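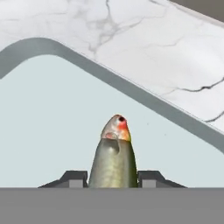
J'ai passé trois ans à vouloir quitter la ville, et il a fallu une cuisine de location pour que je me décide. C'était à Stakton, en décembre, une semaine prise sur un coup de tête. Potdale est à 30 kilomètres de là, de l'autre côté de la colline, et c'est à Potdale que je vis maintenant, dans une maison dont personne ne voulait (le toit, l'humidité, la cave, j'en passe !).

Mes amis me demandent toujours si je ne m'ennuie pas. Eh bien non, je n'ai pas le temps. Le matin, il y a le poêle à lancer, un vieux Hyvönen racheté 300 euros avec la maison et qui fume dès que le vent tourne. Ensuite je travaille jusqu'à treize heures, quand la connexion veut bien, et l'après-midi je gratte du papier peint. J'en suis à la quatrième couche, des petites fleurs marron, une horreur.
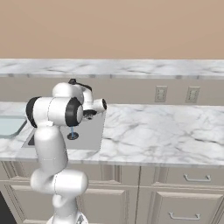

Côté budget, j'avais prévu 4000 euros pour la cuisine et je m'y suis tenue, à peu de chose près. Tout le monde me poussait vers le plan de travail en marbre, blanc veiné de gris, comme celui de la photo, et je reconnais que c'est superbe. Mais je cuisine au citron, au vinaigre, je renverse du vin, et je me connais : j'aurais passé mes soirées à frotter des auréoles. J'ai pris du hêtre huilé. Il est déjà taché et je m'en fiche complètement.

Le vrai choc, c'était le silence. La première nuit, je n'ai pas dormi, je guettais le moindre craquement. La deuxième, j'ai mis la radio. Au bout d'un mois, je dormais comme une souche et c'est en revenant en ville que je n'y arrivais plus — le comble, pour quelqu'un qui avait habité douze ans au-dessus d'un bar.
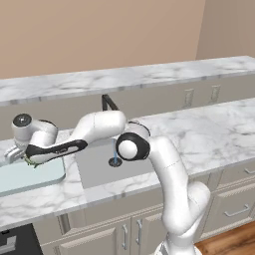

Et puis il y a le car. La ligne Vodura passe deux fois par jour, à sept heures et à dix-huit heures, et toute la vie sociale du coin s'organise là-dessus. On y apprend qui vend du bois, qui a des chatons à donner, qui s'est fâché avec qui. J'ai une voiture, mais je prends le car quand même.

Il me reste la salle de bains à refaire. Le carreleur doit passer au printemps, enfin, c'est ce qu'il m'avait déjà dit l'an dernier.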